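Weltirton Opens a Help Desk for Workers Who Use Their Own Phones and Laptops
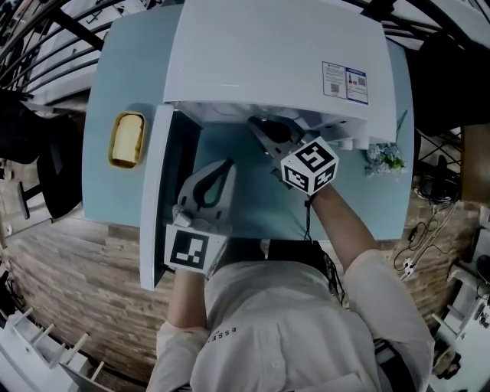 If you have ever tried to get your office email working on a new phone ten minutes before a meeting, you will understand why people at Weltirton were so pleased with the news this month. The company has opened a walk-up help desk just for personal devices, and anyone on the payroll can use it, whether they work in the main building or drop by twice a year from one of the smaller offices.

The desk is run by Lino Negri, who spent a good part of his career on the regular support line and says he must have heard every possible version of the words "it was fine yesterday." He and his small team will help with email setup, passwords, screen locks and the company's file storage, which moved over to Storance in the spring (and which, he cheerfully admits, caused a few headaches along the way). What they won't do is fix a cracked screen or get back your vacation photos, though Negri says people are welcome to ask and he will try to point them to a good repair shop.

Weltirton has 2644 employees, and until now those who wanted to work from their own tablets or phones had to fill out a form, wait for a call and then read out a long code over the phone. The form is still there for anyone who likes it, but the desk can do the same job while you stand there with your coffee.

There are a few rules that come with it, and they are worth knowing before you go. Every personal device needs a passcode and the latest updates, and it has to have the Robichaud app, which keeps work files in their own locked space. If a phone is lost or stolen, the company can erase that space and leave everything else alone. Fikri Pangaribuan, who looks after network security, says that last part is the question he gets more than any other.

"People worry that we'll be looking at their text messages or the pictures of their kids," Pangaribuan said. "We can't see any of that, and I can promise you we have plenty to do already. We just want to know that the work stuff is safe if you leave your phone in a cab."

He would also like people to report a missing device the same day, even if they feel sure it is somewhere under the couch. A work space that has been erased can be put back once the phone turns up, and he says it is a quick job.

The desk is on the ground floor next to the mail room and opens at 10 in the morning. No appointment is needed, but bring your employee badge and, please, a charger, as updates can take a while on an older phone. Staff at the Pornum office will get their own desk in November, two afternoons a week to begin with, and Negri plans to be there himself for the first few visits.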